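Handwritten cards or printed ones for existing customers?

Chunhua Li
I run a two-person bookkeeping office in Plillham. Every February we mail a thank-you card to clients, and the list is now up to 95 names. Moltell will print and post them with a font that looks like handwriting. Does anyone's clientele care about the difference?

Aurélien Sabatier
We did printed cards for 5 years and got hardly any replies. Then I wrote the top 8 accounts by hand and most of them called me.

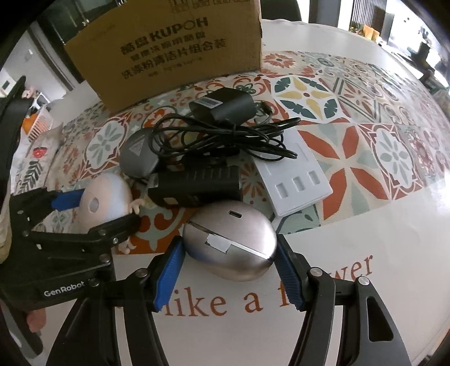 I'd split your list. Write to the clients who send you referrals and let Moltell do the rest. Put one line in each that only fits that client, and leave the price list out of the envelope.

Pelletier
Printed is fine. Check the addresses first, we had a stack returned.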